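Postdoctoral Research Fellow, Applied Probability and Statistics
Kasteck Institute for Mathematical Sciences

Fixed term, full time
Reports to: Socorro Cabrera, group leader

We are hiring a postdoctoral fellow to work on queues, waiting times and the ways they go wrong. The position sits in the Stochastic Models group, which is small, argues a lot and publishes less than it could.

About the project

The project is called Gultora. It began with a complaint. Hospitals, call centres and ports are regularly sold forecasting tools that promise to tell them how long people will wait. Many of these tools rest on assumptions we would not accept in a second-year assignment: arrivals that are independent when they plainly aren't, service times with tidy tails, staff who never go to lunch. We would like to know how much damage those assumptions do. It may be less than we suspect. If so, we want to be able to say that too, and to prove it.

The theory side deals with heavy-tailed queues and networks in which customers give up and come back later. The data side uses records from a partner, Breminetti, which runs booking centres. We have 40 months of their call logs. Parts of the logs are a mess, and we don't believe the timestamps before the system changeover. You will need to form your own opinion on that.

What you will do

You will prove things, or find out why they can't be proved. You will write simulations that another person can run. You will meet with Breminetti's operations staff every month and explain results to them without hiding behind notation. You will teach up to 17 tutorial hours per semester, usually in the second-year probability unit. There is no obligation to supervise students in your first year, although some fellows choose to.

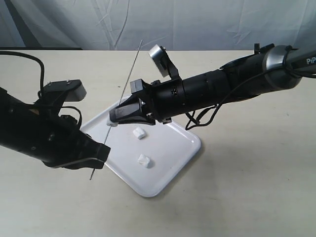
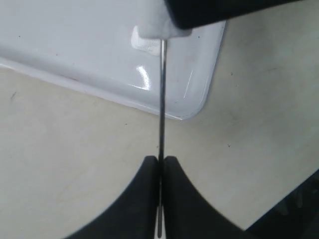
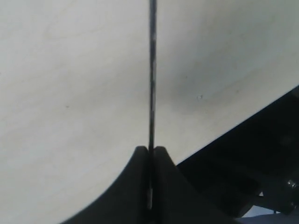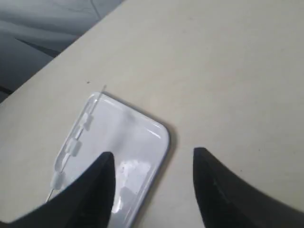

Who we are looking for

You must have a PhD in mathematics, statistics or a neighbouring field, or have submitted the thesis by the time you start. We need someone who is comfortable with measure-theoretic probability and who has, at least once, worked with data collected by other people for other reasons. Experience with large deviations or renewal theory would be useful. So would a working knowledge of Python, Julia or R. We don't mind which.

We are not much moved by the words "passionate", "world-class" or "data-driven" in an application. Machine learning experience is welcome, but we will ask what the method was compared against and who chose the comparison. A candidate who once withdrew a result and can describe the error clearly will get a fair hearing.

What we offer

A two-year contract with a possible third year. The third year depends on funding that has not been confirmed, and you should plan as if it won't be. Salary follows the institute's research scale, according to experience. There is money for conference travel, enough for one overseas trip a year if you book early. The office is shared. Remote work is possible on most days outside teaching periods.

How to apply

Send one PDF containing a CV, a list of publications and a statement of no more than 5 pages. In the statement, choose one published result in applied probability that you doubt, or used to doubt, and tell us your reasons. Please don't choose one of ours just to get our attention — it has been tried. Include the names of two referees, whom we will contact only if you are shortlisted.

Applications close at 5 pm on the last working day of November. Interviews will be held by video and include a short talk at the whiteboard or its electronic equivalent, with questions throughout.

Enquiries about the research go to Socorro Cabrera. Enquiries about visas, relocation and leave go to the Guzmán Building staff office, which knows far more about them than we do.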